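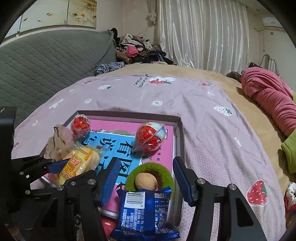
Liya Tsegaye says she gave up on boxes years ago, because whatever she put in one came out as a pile. She left that under my last post, and I read it and thought yes, mine used to do that too! So I promised her a proper write-up, and then January went by and so did most of the year, but it's finally written.

What I mean by a box is the small-stuff box. Every kid's room and every guest bed and, let's be real, every grown-up's nightstand makes small stuff. Capsule toys, a walnut, a hair tie, a bread roll you meant to eat on the bus, the picture book that is too flat for the toy bin and too floppy for the shelf. You can't file these things. You can put them all in one shallow box and know where they are, and that's what I'm going to walk you through.

What you need

One shallow cardboard box. Shallow is the part I care about. If you can stack three things on top of each other in it, it's too deep and you will be digging. Mine are mostly lids. I bought a set from Firham once and they were very pretty and way too tall, so they hold Christmas ribbon now.

A bed. I do all my sorting on the bed, with a blanket pulled flat over it. Small round things don't roll far on a blanket. On my kitchen floor a capsule toy goes straight under the stove, and I've fished out enough of them with a yardstick, thank you.

Step 1: Dump everything out

Empty the drawer, the backpack, the coat pockets, whatever you've got, right onto the blanket. Don't sort while you dump. I know you want to. Just get it all out where you can see it.

Step 2: Pull the things that live somewhere else

Coins, keys, socks, pens. These already have a home so walk them back to it. Do this fast, one trip if you can (I use the front of my sweatshirt like a kangaroo). What stays on the bed is your real small stuff.

Step 3: Flat things go in first

Books, cards, coloring pads, anything with a cover. Lay them down flat on the bottom, picture side up. My daughter learned to find her box by the cover of the book in it, long before she could read the label I'd written so carefully on the side. If a book is a tiny bit too long for the box, get a different box. I've tried bending the corner up and it never goes back.

Step 4: Soft things against the wall

A cloth pouch or a little stuffed something will slump wherever you put it, so let it slump against a side. It also makes a nice bumper for anything you'd rather not hear rattling.

Step 5: Round things last, and give them a nest

Okay, this is my favorite trick. A fuzzy scrunchie makes a perfect little nest! Lay it down like a ring and set a walnut in the middle, or a marble, or one of those bouncy balls. It stays put when you carry the box. Capsule toys that are still in their plastic can sit right on top of a book, the crinkly wrap has enough grip that they mostly behave. Take the wrap off and they're all over the place, so I leave it on until somebody begs.

Step 6: Food, if you must

I go back and forth on this. A wrapped roll or a granola bar can ride in the box for a day, unopened, up near the front where you'll see it. Anything open goes to the kitchen. Check the box at bedtime. I skipped that for a week at my sister's place in Zollimville and the less said about it the better.

Step 7: Stop before it's full

You want to be able to see every single thing without lifting anything except the book. Once you can't, start a second box or let something go. My own limit is 2 boxes per kid, and we've stuck to it, more or less.

How long it takes

My first one ate up 37 minutes, and a lot of that was me reading old birthday cards. Now it's done before the kettle boils.

A few things people asked last time

Do I use dividers? No. I tried the Brindberg ones and the kids pulled them out to make a fence for the horses.

Where do the boxes go? Ours slide under the bed, short side out. Mrs. Berhe next door keeps hers on a windowsill and says the sun fades the book covers, so maybe skip the windowsill.

Does it work for grown-ups? My nightstand box has lip balm, a sewing kit, two dead watches and a paperback on the bottom. So, yes.

If you try it, tell me in the comments what ended up in the middle of your scrunchie. Liya, I'm looking at you.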